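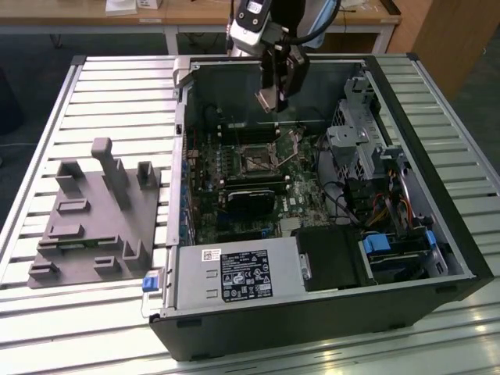
Figure 2. Desktop tower on the work table, side panel off, with the gripper above the memory slots. The fixture plate is at left.

4.2 Memory and drive tasks

Desktop repair is a useful test of whether robots can take over bench work, as most of the steps are short and the parts are made to standard sizes. We ran 1797 trials on the Pallano cell between February and June. Each trial began with the case lying on its side and open, as in Figure 2, and covered a single step: seating a memory module, pulling a drive tray, or unplugging a cable.

Memory seating was the most reliable step. The module has to enter the slot straight and then take a firm push, and the arm has little room to tilt between the slots and the drive cage. Most failures came from a module that went in at one end only. Force readings caught these cases, but the controller often pushed again without lifting the module first.

Cables remain the hard part. A bundle rarely rests in the same place twice, and more than 800 trials were stopped by an operator after the gripper closed on the wrong wire or on none. Dalisay and Fakir report the same problem with household appliances. We set a limit of 40 seconds per step, which a trained technician seldom needs. At present the cell can do parts of this job, with a person standing by for the cables.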